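FOR IMMEDIATE RELEASE

Vudholm Housing Association and Calimlim Textile Exchange Open Clothing Reuse Service for Residents

VUDHOLM, 2 January 2026 - The Vudholm Housing Association today announced the opening of a permanent clothing reuse service for its tenants, operated jointly with the Calimlim Textile Exchange. The service is free of charge and is open to every household in the association's 891 apartments.

The service replaces the seasonal collection held each August in the Busto building. Under the previous arrangement, residents could donate clothing on a single weekend and had no means of choosing items for their own use. Donated goods were sent directly to a sorting depot outside the district.

"Our tenants asked for a service that would run all year and keep good clothing in the neighborhood," said Valtteri Aaltonen, director of the Vudholm Housing Association. "Families with growing children in particular told us that one collection a year did not meet their needs. We are pleased to be able to offer them a permanent alternative."

The exchange room is located on the ground floor of the Busto building, in the space formerly used as the rental office. It holds hanging rails for coats and dresses and open shelving for folded items. Residents may take up to 20 items per household each month. No proof of income is required, and there is no obligation to donate in return.

Clothing for adults and children is accepted in all sizes. Items should be laundered, fully dry and folded before they are brought in. Shirts, sweaters and other tops should be folded with the neckline showing, so that staff can place them on the shelves without opening them again.
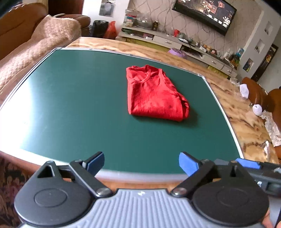 Items Not Accepted

The exchange is unable to take underwear, swimwear, pillows, mattresses or electric blankets. Shoes are accepted in pairs only. Garments with broken zippers or missing buttons may be handed in separately at the counter and will be passed to the mending group, which meets in the same room.

Funding and Staffing

The association has set aside funds for the first 2 years of operation, covering rent, heating and two part-time positions. Ariel Manalastas, previously a shift supervisor at the Calimlim Textile Exchange, has been appointed coordinator. Shelving and rails were supplied by Flerkari, a local shopfitting firm, under a contract signed last year.

"A trial held in the Busto building drew 220 households," said Manalastas. "Children's winter clothing was the first to go, and we will be asking for more of it throughout the season."

Garments that remain on the shelves for three months will be transferred to the Calimlim depot for sale or fiber recycling. Proceeds from those sales will go toward the running costs of the exchange room - a condition written into the agreement between the two organizations.

Opening hours are posted in the entrance hall of each building and will be included with the next rent statement. Residents who have difficulty leaving their homes may request a pickup through the tenant services desk.

Media Contact

Dario Piras, Communications Office, Vudholm Housing Association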